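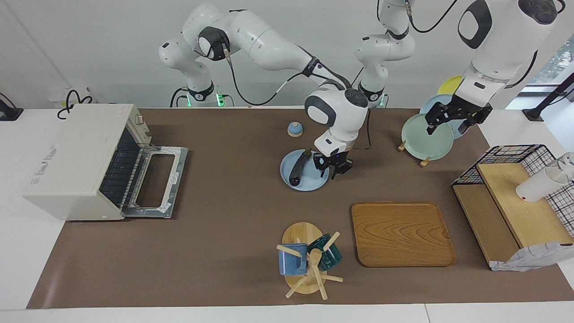
Book Review: The Lamp and the Ledger: A Life of Etenesh Belay, by Bernadette Mac Mathúna. Skindley Press, hardcover, with notes, index and a fold-out map I have not yet managed to fold back in.

I picked this up in March on the recommendation of Selamawit Wolde, who told me it was short. It isn't short. Selamawit reads missionary biography the way other people eat peanuts, and I should have asked what she meant.

Belay taught, translated hymns and quarreled with her mission board for most of her adult life, and she seems to have kept a carbon copy of every quarrel. Mac Mathúna has gone through 3,357 letters to write this book. By chapter 9 I felt I had too. There is a long stretch on the Mersha school roof (who approved it, who paid for it, who said it would leak) that a braver editor would have cut to a paragraph. I confess I then turned to the endnotes to find out whether it leaked. The endnotes don't say.

Where the book comes alive is on the hymns. Belay had no patience with translators who kept the meter and lost the sense, and Mac Mathúna, who clearly sings, sets the rival versions side by side and lets us hear the trouble. The chapter on the second hymnal could be handed to any church musician who has ever been told that the words don't matter much. 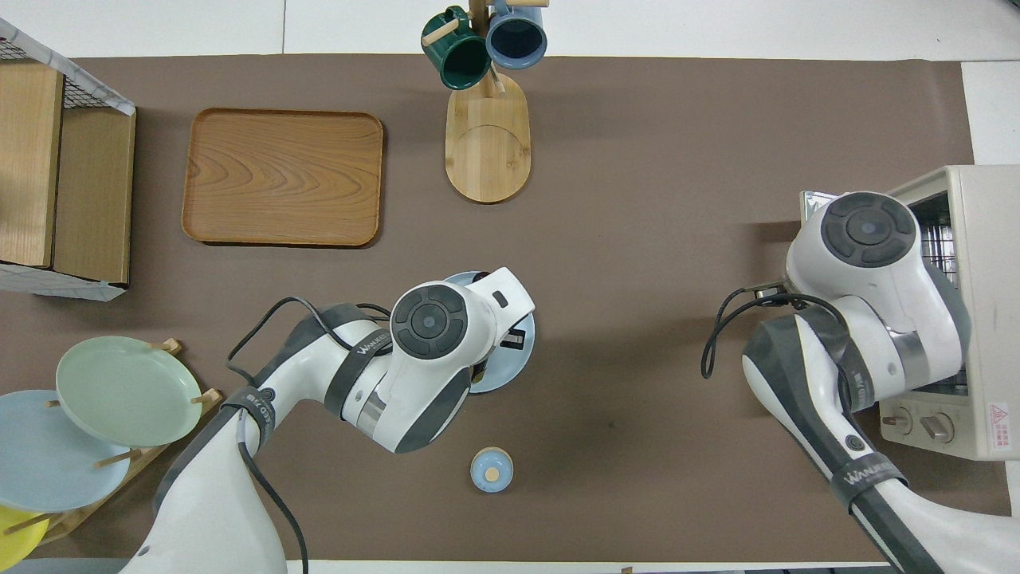

Mug tree and wooden tray on a brown mat.

I was less sure of the theology. Mac Mathúna is a careful historian and gets nervous whenever her subject prays. We hear a good deal about what prayer did for Belay's standing with the older women at Mersha and very little about what she thought she was doing on her knees at five in the morning. Fuad Abdella's earlier sketch, thin as it is at 24 pages, is better on this, and it's a pity it only turns up in the bibliography.

Two smaller complaints. The photographs are bunched in the middle and printed so dark that one bishop is mostly beard. And the chapter titles are all taken from Belay's account books, so that I spent a week looking for the passage on her conversion under "Sundries, Paid."

Still, I finished it, and I've gone back to the hymn chapters twice. Read those first, then the final year, which is quiet and very good. The roof can wait. Next on the pile is Chaminda Cassim's group biography of the Rarkisora preachers, which I'm told is also short.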